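Agbeko tracker / perception / open

Pose tracking drops out near the white stand

Hi all, me again! Since I moved our build to Jivemano 3 the tracker keeps losing itself whenever the gripper points at the stand. I get over 200 lost-feature warnings per run, and then the pose jumps 26 mm sideways (always sideways, weird). The older build was fine with the same settings.

Views from the gripper camera, all with the white stand on the table:

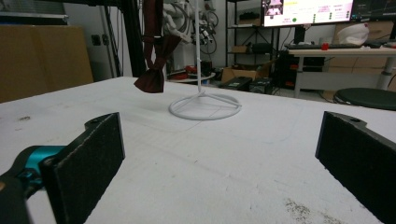
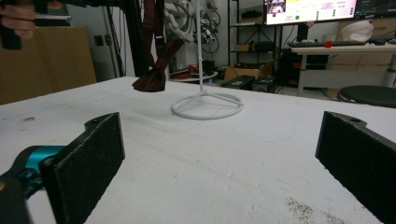
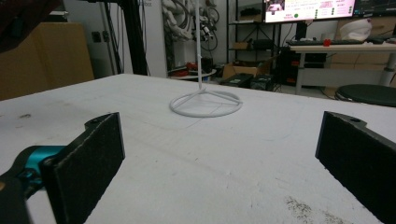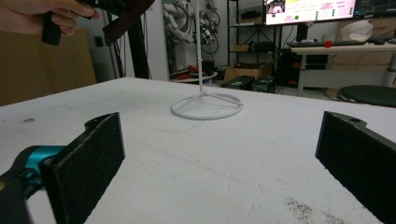
Photos: Dratberg lab, Mitden

My guess is there's just too little texture on that white tabletop, so I dropped the corner threshold and masked both fingers. Helped a bit! Loop closure still fails 2 times out of 3, though. Can someone tell me where the new keyframe setting lives? I can't find it in the config.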